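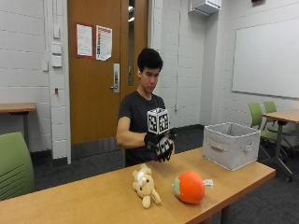

Santosh Pal wrote to ask whether the Nolix cabinet takes Silver Age books in mylar without trimming the backing boards, and added that his last set of drawers scraped the top edge of every bag on closing. It does take them, untrimmed. The clearances are listed below.

Nolix Comic Storage Cabinet, Eight Drawer

The Nolix is a steel drawer cabinet for bagged and boarded comic books stored upright. It replaces stacked cardboard short boxes in private collections, store back stock and reading rooms. Books file front to back in a single row per drawer, cover facing the user.

Specifications

Capacity: 2,104 standard modern issues, bagged and boarded (263 per drawer)
Drawers: eight, in two columns of four
Exterior height: 47 in.
Exterior width: 18 in.
Exterior depth: 26 in.
Drawer interior: 7.5 in. wide, 11 in. high, 24 in. deep
Typical contents of a full drawer: 38 lb
Maximum load per drawer: 60 lb
Slides: full extension, ball bearing
Finish: powder coat, gray or black
Lock: Tseng bar lock, one per column, keyed alike

Capacity is calculated with standard 24-point boards and 2 mil polypropylene bags, at a packing density that still lets a single book be lifted out by its top edge. Mylar sleeves with full backs take up more room. Annuals, squarebound issues and 80-page giants should be figured separately by measured thickness.

Book sizes

Current, Silver Age and most Golden Age bags fit the standard drawer. Golden Age bags wider than 7.5 in. do not, and neither do magazine bags. Bags should be folded and taped at the top; an unfolded flap will touch the drawer above. Graded slabs fit by height but not by width when filed face forward. Turned sideways they fit, with space left over at one side. For collections that are mostly slabs we recommend the wide-drawer version, which is a separate listing.

Dividers and follower blocks

Each drawer ships with one follower block, a weighted steel plate on a track that keeps a partly filled row from slumping. Slumping is the usual cause of spine roll and curved boards in box storage. Set the follower so that the front book stands within a few degrees of vertical, then lock the thumbscrew. Do not compress the row.

Flonus divider cards are sold in packs of 12. They stand slightly taller than a current-size bag and have a blank tab for title and issue range. The stock is acid free and unbuffered. Cards from other makers will work if they are under 10.9 in. in height. 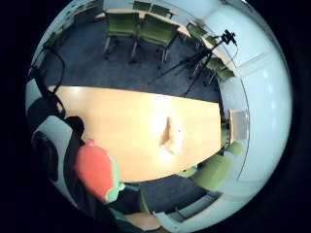 The tab position on Flonus cards is fixed at left. Earlier packs had center tabs, and the two can be mixed in one drawer without affecting clearance.

Assembly and placement

The cabinet body ships welded. Drawers ship separately and are hung on site. Two people are required to stand the body upright. Level it with the four threaded feet before hanging any drawer, and load the bottom drawers first. An interlock prevents more than one drawer per column from opening at a time, but it does not prevent tipping if both top drawers are full and the bottom ones are empty. Use the supplied wall bracket in every installation.

Keep the back of the cabinet two inches from an exterior wall. Basements are acceptable if relative humidity stays under 50 percent year round. The cabinet is not gasketed and does not control humidity. Silica gel canisters can be placed behind the follower block.

The powder coat is fully cured before packing. Any odor on unboxing comes from the slide lubricant; leave the drawers open overnight before loading paper.

Changes since the previous version

Drawer interior height increased from 10.75 in. to 11 in.
Front lip rolled inward, no exposed edge
Label holder now takes a card cut from a standard backing board
Follower thumbscrew changed from plastic to brass

Drawers from the previous version do not fit the current body. Replacement slides for both versions remain in stock.

Ordering

Cabinets are built to order at Urkimbridge and ship by freight, curbside delivery. Black is on back order until September. Keys are sent by mail under separate cover. Record the number stamped on the lock face, as replacement keys are cut from that number only.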